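Print this page | E-mail this page

Relaxation & Wellness, Unit 3 notes — breathing before bed
Instructor: Nusrat Warraich

Body scan = attention moved slowly, feet up to scalp. No forcing. If mind wanders, go back to last body part you remember.
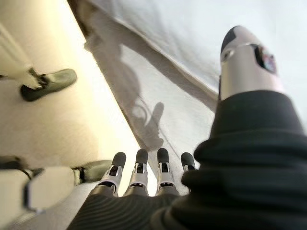

Longer exhale than inhale. In for four, out for six. Dizzy? Stop, breathe normal. Don't lie there counting for an hour, get up, sit somewhere dim, try agian.

Sleep log: bedtime, wake time, caffeine after lunch. One line each, no essays.
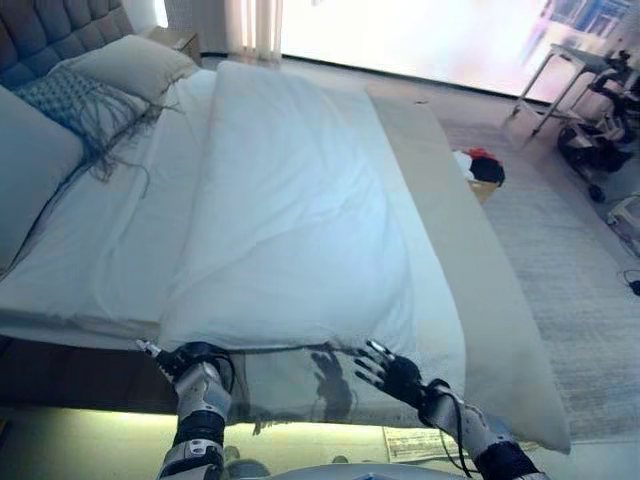

Phone out of reach — alarm still counts as phone. Reflection paper 750 words, due end of August. Bring log to room 513, I wont chase you for it.

Comments

Declan Goodwin: is the log for weekends too?

N. Warraich: Yes, every night.

kostel: the out for six part made me yawn in class, sorry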